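Fenevau : fiche de données
Version 2, mise en ligne le 8 août 2021

Fenevau est une collection de vues d'objets ordinaires posés dans des bacs de tri en métal. Elle a été préparée chez Plirholm, dans l'atelier de la rue Guerreiro, pour les personnes qui travaillent sur le rangement et le tri des petites choses en vrac. La collection contient plus de 1,000 vues et 129 objets différents. Chaque vue est accompagnée d'un fichier texte du même nom.

Contenu des bacs

Les objets sont de taille modeste et de matières mélangées : plastique dur, tissu, mousse, caoutchouc. Nous avons choisi des choses que l'on trouve au fond d'un tiroir ou dans une caisse de déménagement. Beaucoup n'ont pas de nom évident. Dans ce cas, l'annotation donne la couleur et la forme, et nous demandons de ne pas la remplacer par une supposition. Une vue avec peu d'objets a la même valeur qu'une vue très remplie, surtout quand les objets se touchent.

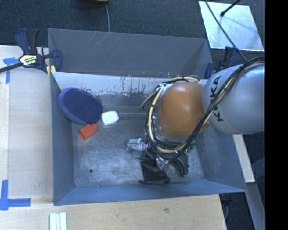
Fiche rédigée par Simão Loureiro, Plirholm
Relecture : équipe Edivance

Le groupe en haut à gauche montre bien notre manière d'annoter. L'objet ovale bleu foncé est noté « appuyé contre la paroi », la petite pièce blanche est notée « en contact », et la pièce rouge orangé en plastique reçoit la mention « en diagonale ». Ces trois mentions sont indépendantes et peuvent se cumuler.

L'état du bac

Le bac gris est usé : le fond est rayé, le revêtement s'écaille sur le bord intérieur au fond, avec de petits points couleur de rouille. Les taches claires du métal ne sont pas des objets et ne doivent pas être annotées. Le petit trou rond dans le fond non plus. Nous n'avons pas corrigé les couleurs.

Organisation des fichiers

vues/ : les images, réparties en 7 dossiers
notes/ : les annotations, en français seulement
objets.txt : la liste des objets, avec couleur, forme et matière si elle est connue

Limites connues

Les objets transparents sont trop rares pour un usage sérieux. Les noms des couleurs ont été choisis par deux personnes, qui n'étaient pas toujours d'accord entre le bleu foncé et le gris bleu ; la liste garde alors les deux mots. La matière est laissée vide pour une partie des objets anciens. Une révision de cette liste est prévue en septembre.

Pour signaler une erreur, merci d'indiquer le nom du fichier et la ligne concernée dans notes/.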